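The Subscription Kettle and Other Favors We Didn't Ask For

Regula Stöckli

March 17, 2025

My mother bought a Berchtold coffee grinder before I was born and it still grinds coffee. I bring it up because last November I paid 27 dollars for a year of something called Giravo Plus, so that my kettle would go on remembering what temperature I like my tea.

The kettle used to remember this for free. Then came an update, and a friendly message about "growing together," and the setting moved behind a little gold padlock. I could have lived without it. I paid, which is how these things get paid.

People who defend this kind of arrangement say that software costs money to keep up. Fine. I'd like to know what is being kept up in a kettle. The terms I agreed to run to 598 lines, and I read them over two evenings, and the word "water" comes up once, in the part where the company isn't liable for it.

Pumum does the same with its toaster. Drekeck, which makes a decent dish rack and should have stopped there, now sells a "kitchen membership" that seems to be mostly recipes. My neighbor joined for the discount on filters and has yet to buy a filter. She says she'll cancel in the spring – she said so last spring too.

I don't believe there's a plot. I think somebody in an office has a chart that has to go up, and a kettle sold once makes a chart go up once. That explains it well enough for me, and it doesn't make me any happier to be the chart. 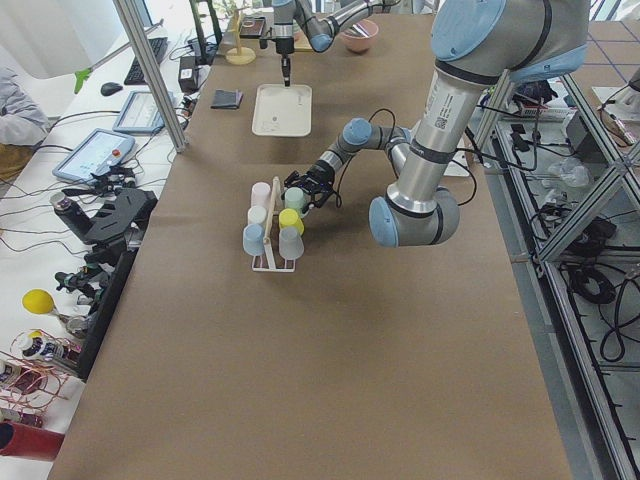

Would a law fix it? Partly, if it said that whatever a thing does on the day you buy it, it must go on doing without another payment.

I doubt we'll get that soon, and I doubt it would be written well. In the meantime I've started asking one thing in stores, whether the item works with the wifi off. The clerk at the last place had to go and find out. He was gone around 15 minutes and came back with a brochure.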